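Search the forum
Advanced search

Household Pests > Pantry and Kitchen

Pantry moths back again after a full clean-out

14 replies | 3 people following | Share

dustpan_mo
Original poster

Second round of Indian meal moths in this kitchen. First time was last July. I threw out all the flour, rice and birdseed, vacuumed the shelves, and put everything new in jars. Saw no moths over the winter. Now I'm getting one or two a night near the ceiling, and there was webbing in the corner of a shelf behind the tea. I have a Tronent sticky trap up and it catches some, but they keep coming. What am I missing?

hexscrew

Check the jars. Screw lids without a rubber gasket don't stop newly hatched larvae. They go up the threads and in. I lost a whole jar of cornmeal that way and the lid was on tight.

Also pull the shelf liner if you have any. They pupate under it.

Ernwood_renter

Agree on the liner. Don't agree that it's always the jars. In my place the source was a box of dog biscuits in the hall closet, nowhere near the kitchen. The larvae crawl a long way from the food before they spin up, so where you see the webbing tells you very little.

dustpan_mo

No dog. There is a bag of sunflower seed in the garage that I bought in the spring. It's clipped shut but it's just the paper bag.

hexscrew

That's your source or it will be soon. Freeze it or bin it.

pl_kettle

Freezing works but give it long enough. I do a week for anything in a big bag. A night in the freezer won't get cold to the middle of a large sack.

I also wouldn't rely on the trap. Those pheromone traps only pull in males. They're good for telling you if you still have a problem and which room is worst. The females are still laying.

Ernwood_renter

My trap count went 131 the first month, then 50, then 3. The drop came after the dog biscuits left the house. Before that I'd had the same trap up for ages and it made no difference.

graylag60

I'll disagree with the freezer advice a little. For a cheap bag of rice it isn't worth the space. Throw it out, take the trash out the same night, and start over. Save the freezer for nuts and good flour.

We cleared the pantry down to one shelf and ate out of the fridge and the potato bin for a month. Boring but it worked.

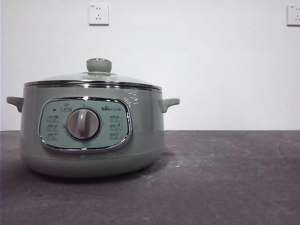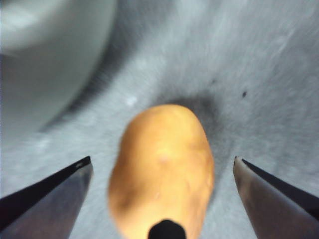 pl_kettle

A month is on the short side if the kitchen is cool. The life cycle stretches out when it's cold. I'd keep the trap up for two or three months after the last moth before calling it done.

sieve_and_scoop

Has anyone used the tiny wasps? The cards with the parasitic eggs on them. A shop in Jikbridge sells them and I was thinking of trying it before I throw out half my shelves.

hexscrew

Waste of money if there's still an open food source.

sieve_and_scoop

That isn't what I read. They go for the moth eggs, so you put a card on each shelf and change it every couple of weeks. People use them in bakeries and grain stores.

Ernwood_renter

Both of you are partly right. The wasps do attack the eggs, but they do nothing to larvae that have already hatched, so you still have to find the infested stuff and get rid of it. I used them after the clean-out and thought they helped. I can't prove it.

graylag60

Please don't spray the shelves with anything in the meantime. Insecticide has no business where you keep food, and it will kill the wasps too if you do go that way. Vacuum the peg holes and the gaps, then wipe down with soapy water. Empty the vacuum outside.

dustpan_mo
May 20, 2023

Update. The sunflower seed was crawling. Clumps stuck together with webbing all down one side of the bag. It's out of the house. Also found two cocoons in the peg holes and one under the lip of a jar lid, so hexscrew gets that one. Ordering gasket jars and leaving the trap up. I'll skip the wasps for now.

hexscrew

Check the top edge of the wall where it meets the ceiling as well. They like to pupate up there.

14 replies | Sort by oldest

Related threads
Tiny brown beetles in pasta, weevils or something else?
How long do carpet beetle larvae live without food
Ants coming up through the dishwasher gap
Fruit flies in the sink drain, bleach did nothing
Storing birdseed in a garage without mice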